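Stop asking me to vote on your roadmap

Opened Evex this morning to export one report. One. Got a banner first, then a panel sliding in from the right, then a little bar across the bottom asking me which of four features I'd be "most excited" about. I wasn't excited about any of them. I wanted the report.

I've been on both sides of this. Spent years doing product work, small teams mostly, and I put up those panels myself. So this is partly a confession. But I've come round to thinking the public feature vote is one of the worst ideas our trade ever fell in love with, and it's time we packed it in.

Start with who votes. People with time. People who like voting on things. The woman running payroll for a plumbing company with your app open in one tab of thirty does not vote. She swears quietly and clicks the X. Then you look at your board, see 400 votes for dark mode, and tell everybody the users have spoken.

When I was at Rathjen we had a board like that. 747 votes on it at the high point, and the top request for most of a year was a calendar view. So we built it. Took the whole summer, shipped it in September, did the launch post and the animated thing and the email. Usage was terrible. People went in, looked at it, left. A couple of months on, 27 accounts were opening it in a given week, and I'm fairly sure some of those were us.

What had happened? We asked, late, the way you always ask late. Most of the ones who'd voted didn't want a calendar. They wanted to stop missing due dates. "Calendar" was just the word they had. The thing that would have fixed it was a reminder email that went out a day earlier, and that was already sitting in the code with a bad default. An afternoon's work. Maybe less.

That's my real gripe with the vote. It collects answers to a question that was never put properly. A user has a problem, turns it into a feature in their head in about two seconds, writes down the feature, and the problem gets thrown away. And the problem was the only valuable bit! The feature was a guess by someone who doesn't design software and never claimed to.

Second gripe. A vote is a promise. You can put all the small print you like under the board, "we can't commit to every idea", nobody reads it. Someone clicks the arrow and from then on you owe them. I've had mails from people angry about a request they upvoted three years before. They weren't wrong to be angry either. We'd left it at "Under review" all that time. Under review by who? The person reviewing it had left the company.

Third, and this is the one product people get cross with me over. Boards let the team off the hook. If the thing flops you can point at the numbers. They asked for it. It's a lovely feeling, having numbers to point at. But deciding is the job. I don't want my dentist polling the waiting room.

So what instead. I keep getting asked and I don't have anything clever.

Read the support tickets. All of them, if you're small enough, and you're probably small enough. Not the tags, not the monthly chart, the tickets. Tickets are written by people in the middle of being stuck and they're much better than anything you'll get from a form. At Zumemstead they had the developers answer tickets one day a fortnight and the developers hated it and the product got better fast. Exports that used to time out stopped timing out. Funny how quick a bug gets fixed when the one who can fix it has to apologize for it.

Call people who left. Not a survey on the way out the door, those only ever say "too expensive". Wait a month and call. Ask what they use now and what they did last Tuesday with it. Then shut up, which is the hard part. I used to fill every silence with a pitch.

And when you do show somebody an unfinished thing, show it to the ones who told you about that exact problem. Five of them. Don't blast a mockup to the entire list to see if it "resonates". Of course it resonates, it's a nice mockup, it has no bugs and costs nothing. I'd take five people frowning at a rough build over a thousand thumbs on a picture.

I know what comes back at this. Users feel involved! Engagement! Well, I've been involved in Borkeo's roadmap since I signed up, they mail me about it constantly, and the search still can't find a file if I put a hyphen in the name. I don't feel involved. I feel like I'm doing unpaid shifts. If they fixed the search and never wrote to me again I'd be teh happiest customer they have.

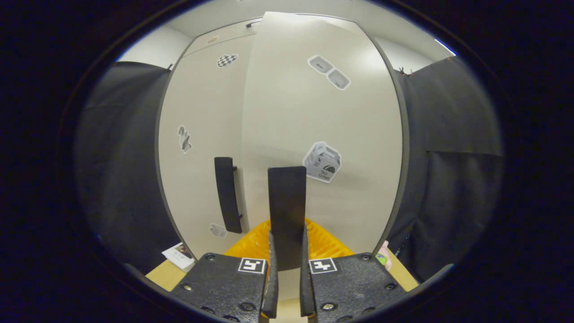 Got a long reply from a reader when I first grumbled about this in the newsletter, who runs a two-person shop and thinks I'm being unfair. Their board has 50 customers on it and they know every one by first name, so a vote is really the start of a phone call. Without the board, the quiet ones would never write in at all. And closing a request, they said, with a note to everyone who wanted it, gets more thank-yous than any release they've done.

Fine. I'll give them most of that. If you call every person who votes then you haven't got a vote, you've got a contact form with arrows on it, and I'm all for contact forms. The closing note is a good habit too, we were awful at it. But I'd still take the arrows off. Hide the count at least. The minute there's a number next to a request it starts doing the arguing for you, and by the time you have a few hundred customers you won't be phoning anybody.

Anyway Evex. I closed the banner, and the panel, and the bar. Exported the report. The dates came out in the wrong format again, same as they have since spring. It wasn't one of the four options.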